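Clothing Swap and Drop-Off FAQ

Last updated Jun 20, 2025

We get the same questions every season so they all live on one page now. Read it before you email. If your question isnt here, the contact form is at the bottom of the site.

GENERAL

What is the Torero Swap?
A free clothing swap. You bring clothes, you get points, you spend the points on other people's clothes. Leftovers go to the Ostrowski Street clothing bank. No cash changes hands except the optional tote bags.

Where is it?
Fostelico Hall, lower level. Door on the parking lot side, not the front steps. The front steps go to the dance school and they are tired of us.

When is the next one?
September. Exact date goes up on the home page once the hall confirms. Please don't ask us to guess - we guessed last time and people showed up a week early.

Do I have to sign up?
For swapping, yes. For drop-off only, no. Spots are capped at 182 per session because of the fire limit downstairs. There is a waitlist and it does move, mostly in the last two days.

Is there a fee?
No.

Can I bring kids?
Yes. They don't need their own spot if they're under 10. Strollers are fine but the aisles get tight in the first hour.

WHAT TO BRING

What do you take?
Adult and kids clothing, any season. Scarves, hats, belts. Coats especially. Shoes if they're a pair and the soles are OK.

What don't you take?
Underwear, used socks, swimwear without tags, pillows, anything with a company logo bigger than your hand. No wet stuff. No costumes until the October table gets sorted out, we still have a full rack of capes.

Does it have to be washed?
Yes. Washed and fully dry. Unscented detergent if you have it. One bag of perfume-heavy sweaters can take out a whole rack.

Small hole, missing button?
Goes in the mending pile. Half points. Pin a note on it so we can find the hole.

How many items can I bring?
Limit is 32 per person. Past that it counts as a donation, which is great, but no points.

Hangers?
Keep them. We have way too many.

SORTING AND BINS

How should I pack my stuff?
Open bin, basket or box. Please no tied trash bags - they get mistaken for trash, and yes it has happened. Plastic laundry baskets are ideal, anything with handles really. Light colors and darks can go in together, we split them at the table.

Do I need to fold?
Nope. A loose pile is fine. Everything gets shaken out and checked anyway so folding is kind of a waste of your evening.

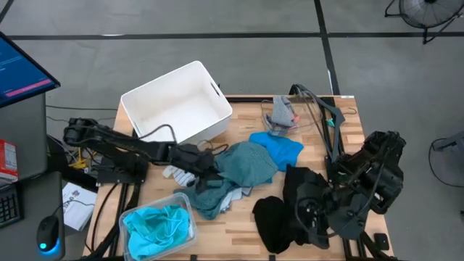
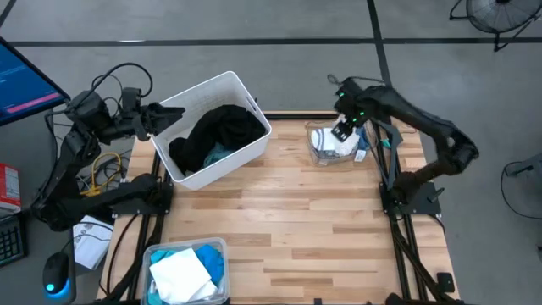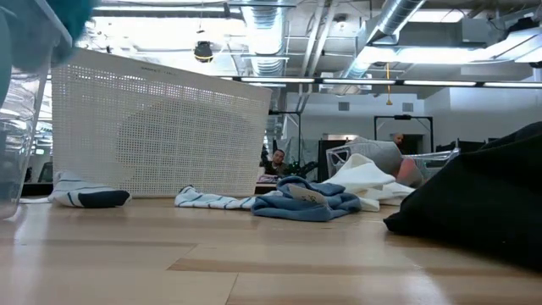 White plastic bins and baskets at the tables.

Do I get my bin back?
Yes if your name is on it. Tape and a marker are by the door. Unlabeled bins left after closing become ours.

What happens at the sorting table?
Pockets get emptied, zippers tested, stains looked for. Then it goes by type first and size second. Takes a few minutes per bin, longer if there's a line. You can wait or come back with your ticket.

Found something in a pocket?
Goes in an envelope with your ticket number on it. Ask at check-out. House keys are the most common thing by far.

Can I pull something back out after I hand it in?
Before it's tagged, yes. After it's tagged you need to spend points on it like everybody else.

POINTS

How do points work?
One item, one point. Coats and boots are three. Kids items are one point for two peices. Mending pile is a half.

Do points expire?
They carry over for one session. After that they drop off the card.

Can I give my points away?
Sure. Tell the desk, they'll move them to the other card. We did 251 transfers last season so there's a form for it now, takes ten seconds.

I lost my card.
We can look you up by email. If you used a fake email we can't help.

Can I use Drutulus vouchers?
Only on the tote bags. Not on clothes. The voucher people set that rule, not us.

DAY OF

When should I get there?
Your time slot is in your confirmation. Come in your slot. Early people wait outside and there's no awning.

Fitting rooms?
Two curtained corners and one mirror. Wear something you can pull a sweater over.

Parking?
Lot is free after five. Before that use the meters on Ostrowski. Do not block the loading ramp.

Is it accessible?
Yes, elevator from the lot entrance. Ring the bell if the door's locked, someone comes down. Aisles are wider in the last hour if you need more room - ask for a late slot.

Returns?
No returns. Swap it back in next time.

AFTER

Where do leftovers go?
Wearable stuff goes to the clothing bank that same night. Worn-out cotton gets cut up for rags. Zippers and buttons get saved for the mending group.

Can I get a donation reciept?
For drop-offs only, ask at the desk before you leave. We can't write one later. You fill in the value yourself.

Can I help out?
Please. Set-up and the closing shift are always short. Pick "helper" on the sign-up form and you get an early slot plus five points.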